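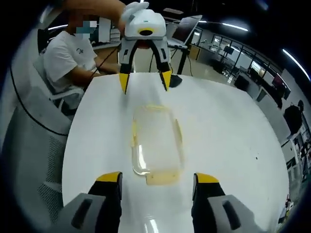

4. Setting up a writing system for a new dictionary project

This section applies to Stondow Lexicon version 3 and later. Complete section 3 (Creating a project) first. You will need administrator rights on the project.

A writing system in Stondow is a language paired with one way of writing it. If a language is written in two scripts, or in an old and a new spelling, set up one writing system for each.

4.1 Adding the writing system

1. Open the project and choose Settings, then Writing Systems.
2. Select Add. The Language Identity window opens.
3. Type the language name or its code. If the language has no code of its own, select Unlisted and enter a private code of up to 8 characters.
4. Choose the script from the list. Left-to-right or right-to-left order is filled in from the script and should not normally be changed.
5. If the spelling is one of several in use, enter a short label in the Variant box, such as "mission" or "school".
6. Select Save.

Note: The private code is written into every entry. It cannot be edited once the first entry has been saved.

4.2 Entering the alphabet

1. Select the writing system and open the Alphabet tab.
2. Type the letters in dictionary order, one to a line. Put the capital and small forms on the same line with a space between them.
3. Enter letter pairs that count as a single letter (for example, "ng" or "ll") on their own line.
4. List tone marks and accents under Ignored Marks if words that differ only by a mark are to be sorted together. Otherwise leave this box blank.
5. Select Test Sort and paste in a short word list. Check the result against a printed source or with a speaker.

Caution: Changing the alphabet re-sorts the whole dictionary. In a project of more than 900 entries, make a backup before you select Apply – the previous order cannot be restored with Undo.

4.3 Choosing a font and keyboard

1. Open the Display tab and select a font. Washolm Serif is installed with the program and covers most accented Latin letters.
2. If empty boxes appear in the preview, the font lacks a letter. Select another font and check again.
3. On the Input tab, choose the keyboard to be used in the headword field. Glosses and notes keep the computer's own keyboard.

Note: Files imported from Plenden store some accented letters as two characters. Run Tools, Normalise Text after the import or searches will miss them.

4.4 Sharing the settings

1. Select Export Settings and save the file.
2. Send it to each member of the team, who should load it before entering any words.

For projects kept on a Tomoana server, skip 4.4. Settings are sent out at the next synchronisation.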